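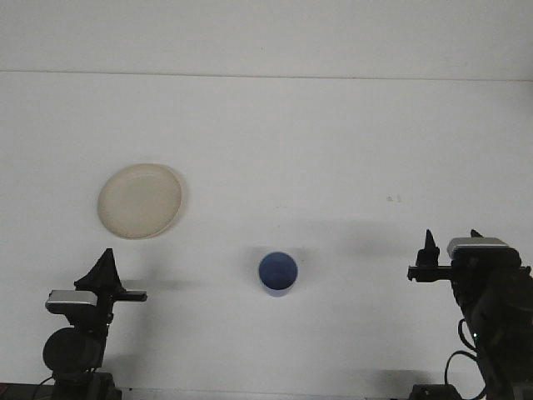 Figure 1. Cream plate with a shallow raised rim.

Water use for washing up in a shared student kitchen
Group 2: Bảo Kiều, Ojārs Jaunzems
Supervisor: Rüdiger Stöcker
Submitted Jun 20, 2018

1. Background
The kitchen on the ground floor of Widarby House has one double sink and no dishwasher. The residence pays for water by volume and for hot water by a separate heat charge, so the temperature at which dishes are rinsed matters as much as the quantity. An earlier report by Saulius Lapiņa gave monthly totals for the whole building, but the share taken by the kitchens could not be separated from that of the showers.

2. Method
Two inline meters were fitted under the sink, one on the cold supply and one on the hot. Both were read every morning before breakfast for 16 days. Residents filled in a sheet beside the sink, marking each wash as "bowl" (plug in, standing water) or "running" (tap left open). Water drawn for cooking and for the kettle passes through the same cold meter and was estimated from a second sheet. The hot meter needed no such correction.

3. Results
Total consumption over the period was nearly 4,000 litres, of which 2,085 litres passed through the hot meter. Hot water therefore made up just over half of the total. Running washes were marked more often than bowl washes on every day except the first Sunday, when the hot supply was off until midday. The cold reading for that day has been kept in the total.

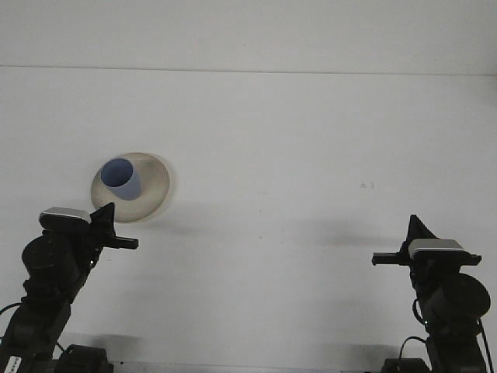 4. Discussion
The type of item had more effect on rinsing time than we had assumed. Plates were usually rinsed on both faces in one movement, while anything deep was filled and emptied at least once. A light blue cup standing on a round plate, as in Figure 2, makes a small load, but the cylindrical cup has an inside that must be filled and poured out, and the plate has only a shallow surface and a rim. Residents who washed such items singly after each drink probably account for much of the running use recorded between meals. The sheet did not ask for the item washed, so this cannot be tested with the present data.

5. Limitations
The sheets depended on residents remembering to fill them in, and late evening entries are sparse. Gualtiero Piras checked the cold meter against a measuring jug and found that it read slightly low at small flows. No correction was applied. The period did not include an exam week, and the work should be repeated in November with an added column for the item washed.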